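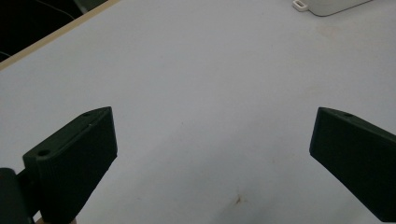 Setting Out a Power Strip on a Shared Worktable

Plarkstead Learning Rooms - guidance for room users

The worktables in the ground-floor rooms are used by several groups in the course of a day. Most of them need mains power at the table itself, for laptops, lamps, chargers and small craft tools, and the usual way of providing it is a power strip placed on the tabletop. This page sets out how a strip should be checked, positioned, used and put away. It applies to every group that books a room, including those that bring their own equipment.

Before you begin

Clear the table completely and wipe it with a dry cloth. If it has been washed down, wait until the surface has dried before any electrical item is placed on it. Tables that are used for gluing, cutting or painting should have a protective board laid over them first. The board should lie flat, without rocking, and should not project over the front edge where people sit.

Strips are kept in the cupboard beside Room 9. Each carries an inventory label, and the number should be entered in the room book together with the name of the group.

Checking the strip

1. Hold the strip in good light and look over the casing. There should be no cracks, brown marks or missing screws.

2. Run the whole length of the cord through your fingers, with the plug out of the wall. Feel for nicks, flattened sections and any place where the outer covering has pulled away from the plug or from the strip.

3. Look into each socket for dust, paper or dried glue. Do not attempt to clear a socket with a pin or blade. Put the strip aside and take another.

4. Check that the label on the strip states its maximum load. The strips issued from the cupboard are rated at 3670 watts for the strip as a whole. Strips brought in from home may be rated lower, and the lower figure applies.

Any strip that fails one of these checks should be tagged and left on the top shelf. Please do not return it to the box with the others.

Placing the strip on the table

Put the strip down with its sockets facing upwards and the wall plug still disconnected. Decide where people will sit before choosing its position. A strip placed towards the middle of the table can be reached from both sides, but large adaptors need space around them, so leave a clear margin of a hand's width.

Lead the cord away over the back edge of the table, on the side nearest the wall socket. It should travel by the shortest convenient path and lie in a loose curve. A cord pulled straight will drag the strip as soon as someone leans on the table, and one left too long will collect in a heap behind it.

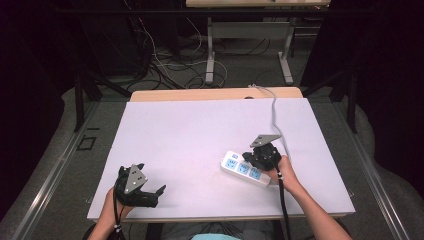
Does the strip have to be parallel to the edge of the table?
The angle is a matter of convenience, and a strip may lie diagonally if that suits the seating, provided that it rests flat and the cord is not bent sharply where it leaves the casing.

Tables in the Żak Room measure 156 centimetres in length and stand a little away from the wall. When using them, check that the cord has not been caught between the table leg and the skirting board, as the tables are easily pushed back during a session.

Connecting equipment

Plug the strip into the wall first, then connect each item in turn with its own switch off. Heaters, kettles and irons are not to be run from a table strip under any circumstances. One strip must not be plugged into another. Where more sockets are needed than a single strip provides, ask at the desk for a table nearer to a second wall outlet.

Drinks should be kept on the side table - this includes bottles with lids.

Putting the strip away

Switch off and unplug each item, and then take the plug out of the wall by its body. Draw the cord back over the table by hand so that the plug does not swing against the edge. Coil it in wide loops, fasten it with the fabric tie, and return it to the cupboard with the label facing outwards. Winding the cord tightly round the strip strains it at the point of entry and should be avoided.

Inspection and replacement

All 56 strips on the inventory are inspected every July. Questions about the inventory, or about equipment that a group wishes to bring in, should be addressed to Cyrill Reisinger at the rooms desk. Tags for faulty items are in the drawer below the room book.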